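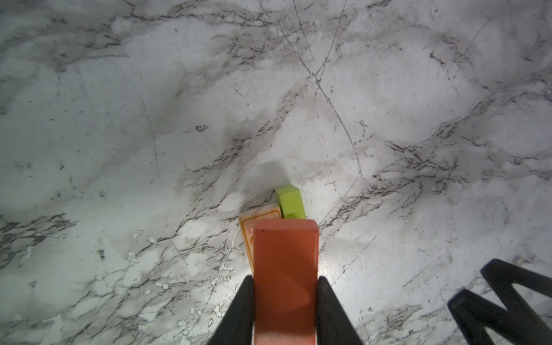
Section 4: Setting up your station in Povis

Welcome back! If you've come straight from Section 3, your login works, your password is something you can remember, and you have probably already poked around the menus a bit (most people do, and you can't hurt anything by looking). In this section we'll get your station's details in, connect the Patitz encoder in your control room, and build a first newscast rundown that your producers can open on their own desks.

Set aside a quiet stretch of the day if you can. A Saturday works nicely for many of our smaller stations. The whole section takes up to 90 minutes the first time through, and a good part of that is looking up things you only ever need once, like the call letters on your license and the name of the person at the group office who approves new users.

Before you start

Have these close by:

Your station's call letters, exactly as they appear on your license
The group code from your welcome letter
The name and extension of your newsroom contact
The label on the underside of the Patitz encoder, or a photo of it on your phone

Note: If your station belongs to a group, please check with your group office first. They may have created your station already, and two copies of the same station are a real headache to untangle.

4.1 Enter the station details

1. Log in to Povis and choose Stations from the menu on the left.

2. Click Add Station. A long form opens. Don't worry about the length; only the fields with a star have to be filled in today.

3. Type your call letters. Leave out the "-TV" or "-FM" ending, which Povis adds by itself when you choose the type of service in the next step.

4. Choose your type of service. If you run radio and television out of one building, set them up as separate stations and link them afterward (see 4.4).

5. Enter your group code. Independent stations can type IND.

6. Pick your time zone. Take a second look at this one before you move on. A wrong time zone shifts every break in every newscast, and you'd be surprised how long it can go unnoticed in a newsroom where everyone works off the wall clock.

7. Click Save. Your station appears in the list with a gray dot next to it. The dot turns green once the encoder is connected.

4.2 Connect the encoder

CAUTION: Do not carry out these steps while you are on the air. The encoder restarts once during set-up, and your output will drop while it does.

1. Make sure the encoder is switched on and plugged into the station network with a cable. Wi-Fi is fine for the office machines, but please don't use it here.

2. In Povis, open your station and click Devices, then Find.

3. Wait for the search to finish. On a big network you may have time to refill your coffee.

4. Select the encoder when it shows up and compare the serial number with the one on the label. Stations that share a building with another broadcaster should be especially careful, as the neighbor's encoder may well be in the list too.

5. Enter port number 879 and click Connect.

6. Let the encoder restart. Go back to Stations and look for the green dot.

If the dot stays gray, the port is usually blocked by the firewall. Your IT person will know what to do with the port number above. If it turns yellow, the encoder has been found but its software is too old, and you'll need the update in Appendix C before going any further.

4.3 Build your first rundown

Now for the part your producers will care about.

1. Click Rundowns, then New. Give it a name that will still make sense to somebody on the morning shift. "Noon News Weekday" is good. "Test new final" is less good, though we see plenty of those.

2. Choose a template. We suggest Basic for a first try. It comes with 2 commercial breaks, and you can add or remove breaks later.

3. Drag your segments into place. The running time at the top right changes as you go, and turns red when you're over.

4. Type your scripts or paste them in. Each segment title can hold up to 40 characters, spaces included.

5. Click Share and tick the people who should be able to open the rundown. Tick Edit only for those who really need it.

Note: Pasting from a word processor sometimes brings odd quotation marks along, which the prompter shows as little squares. Use Paste Plain from the right-click menu.

4.4 Link two stations

Skip this part if you only have the one. Otherwise, open the first station, click Links, and choose the second from the list. Rundowns can then be copied from one to the other. Scripts come across with them, but the breaks don't, so check your timings after each copy.

Our friends at the Zirkonton group keep their radio rundowns in a separate folder called Nilsuwan, after their old building, and copy from there each morning. You're welcome to borrow the idea with a folder name of your own.

If you get stuck

Use the Help button at the foot of any page and put "Set-up" in the subject line. Your message goes to Salamatu Sarpong and her station support team, who will want your call letters and the color of your dot. When you're ready, go on to Section 5, Adding Users and Approvals.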